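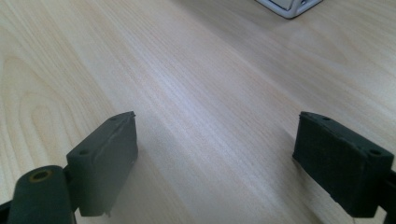
Figure 1. Gripper fingers open over the table, nothing held.

3.2 Collecting the demonstrations

All demonstrations for Trisar were recorded by hand on one wooden table. We planned 300 and split them into blocks of 40, with a short break between blocks so that the operator did not start rushing. Each recording begins with the fingers open. I did most of the blocks and Evanthia Christodoulou did the rest, which gave us two styles of movement – hers is slower on the approach.

After the first block we went through every recording and threw out 21. Most had been stopped too early, before the fingers had opened again.

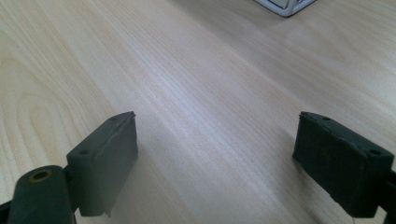 Figure 2. View from the gripper camera.

Labelling took longer than recording. We marked the start of each approach, the moment of closing and the release, and Evanthia checked my marks against her own. For the starts we looked for views with a wide gap between the two dark green pads and only bare wood grain showing through it. The closing point was harder, and we disagreed by up to 6 video frames. In those cases we kept the earlier mark.

The labels were finished in February. Training is covered in section 4.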